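Peline Bead Club: Frequently Asked Questions

Answers written by Otakar Ondrejka

How do I join the club?

Write to us with your name and which evening is good for you. We meet in the back room of the Denov yarn shop at 6:30 p.m. You do not need to know anything before you come. The first visit is free, and after this we ask for a fee of 16 dollars per month, which covers tea, thread and the use of the lamps.

Is there an age limit?

Children from 10 years can come together with an adult. Younger children are welcome at the family afternoon in March.

What do I have to bring?

Bring your glasses if you use them for reading, and a small cloth to work on. Beads roll very easily on a bare table. Needles we lend to you. If you already have a project, please bring it, also when it is not going well.

Which beads should I buy first?

Buy one size only and not more than four colors. Many beginners order a big mixed bag and then they cannot find two beads of the same width. The medium glass beads are the most easy to hold. Very small ones are beautiful, but please wait with them until your hands know the stitch.

How should I keep my beads?

A flat plastic box with compartments is enough for most people. Choose a clear one, so you can see the colors with the lid closed. Before you buy, turn the box a little and look whether the dividers reach the lid. If there is a gap, the small beads will travel from one compartment to the other in your bag.

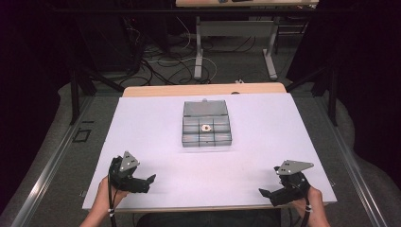

2 min read

Finished pieces you should keep separately from loose beads, each one in its own paper envelope. Silver wire becomes dark in the air, so put it in a bag which closes well.

My thread breaks all the time. What do I do wrong?

Usually the edge of a bead is sharp, or the thread is too old. Pull the thread slowly between two fingers and feel for rough places. Évan Gautier, who teaches the second group, cuts his thread at 60 inches and never longer. I use a shorter one, but my arms are also shorter.

Can I sell what I make from a club pattern?

The patterns Leite and Fuler were drawn by our members, and you may sell pieces made from them. Please do not sell the pattern sheet itself. For patterns from books you must read the conditions in the book.

How long does the Leite bracelet take?

For a beginner, about 106 rows are needed for a normal wrist, and most people finish it in three or four evenings. Measure your wrist before you start, and leave space for the clasp.

I missed a meeting. Can I get the instructions?

Yes. The printed sheets are in the blue folder next to the door, and you can take one of each. If the folder is empty, write to me and I will send you the sheet by mail.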